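4.2 Recording the sweeping demonstrations

I'll be upfront that sweeping was the task I least wanted to include. Folding and stacking had both gone fine in the pilot, and I figured we had enough to write up. But Jaruwan Jaidee kept pointing out that all of our other objects fit inside one hand, and she was right. A dustpan with a long handle is a different kind of problem. You grab it at one end, and the part that matters is way down at the other end, so a small error at the fingers turns into a big one at the floor.

So we added a floor-cleaning set, recorded the same way as the rest: one person, two hand-held grippers, one camera on each gripper and one at the head. Everyone who collected for us got 18 minutes of practice first, and none of that practice is in the data. After filtering we kept 560 sweeping episodes out of 1436 episodes across all tasks. Filtering was done by hand (me, mostly, with a lot of coffee), and we threw out an episode only if tracking dropped or if the person stopped partway to ask a question.

The gripper cameras have a very wide lens. We picked it after trying a narrower one, and I'd pick it again. With the narrow lens, the tool would slide out of view as soon as the wrist turned, and the policy had nothing left to go on. The wide one bends everything pretty badly toward the rim, but it hangs on to both fingers and a good chunk of the room at once. Figure 6 gives a fair idea of what the network gets from one hand between grasps. The broom and the dustpan are both in view past the open fingers, even with the wall bricks curving off in every direction.

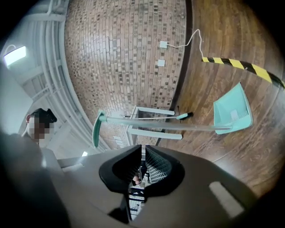
Photo: Prikau group, floor-cleaning set

Figure 6. View from a gripper camera, fingers open. The teal dustpan is at right; the broom lies across the middle with its head toward the left.

We feed these images in without straightening them. I did try undistorting first (Bernitz style, for readers who know our earlier code) and it cost us a lot of the outer view for no gain I could measure. The network seems happy to learn the bend. We do mask the gripper housing in one of the ablations in Section 5, to check whether the policy was leaning on reflections in the shell -- a reviewer's worry on the last paper, and a reasonable one.

The head camera does a different job. It sees the hands and the tool together, which the gripper cameras can't do well, and it gives us a second way to get the gripper poses. Each gripper carries a square black-and-white marker on a white plate, and whenever a marker is readable from the head we use it to correct the pose we got from the gripper's own tracking. When it isn't readable, we just coast on the tracking until it comes back. I expected the markers to be hidden most of the time in sweeping, what with people leaning over and twisting their wrists, but losses were short enough that the coasting held up. Figure 7 has both plates in view, one tilted off to the left and the other facing forward, with the dustpan upright between them and the scoop flat on the floor. 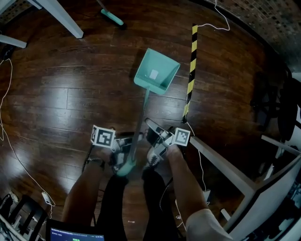 Peeters Workshop Papers, Volume 18, page 185

Figure 7. Head view from the same set. A small white square of paper is in the scoop, and each gripper has its own marker plate.

Two things about this view matter for the method. First, the scoop is far from the hands. We don't track the scoop at all -- no marker on it, no model of its shape -- so anything the policy knows about where the lip meets the floor has to come from pixels. Second, the paper is tiny at this distance. When we shrink the head image to the size used for the folding tasks, a square like that one comes down to a handful of pixels, and our first sweeping policy more or less ignored it. It would go through very nice sweeping motions in the wrong spot. Keeping the head image at double the size fixed most of this, and we use the larger size for every sweeping result in the paper.

I also want to say something about clutter, as we got asked about it at the May meeting. We didn't clear the room. Table legs, chairs and cables on the floor all stayed in the recordings, and so did the striped pole. My thinking was that a policy trained on a bare floor would fall apart the first time it met a cable. Jaruwan thought we'd just be making the learning harder for the same number of episodes. We settled it by training with background crops swapped between episodes and comparing against plain training, and the results are in Table 3. (She was closer to right than I was on the small training split. On the full set the gap closes.)

Labels for the phases of a sweep -- reach, grasp, place scoop, sweep, lift -- were added with the Sunex annotation tool by one person and then checked by a second. They disagreed mostly on where "place scoop" ends, and for those episodes we took the later of the two frames. The phase labels are used only for scoring; the policy never sees them during training.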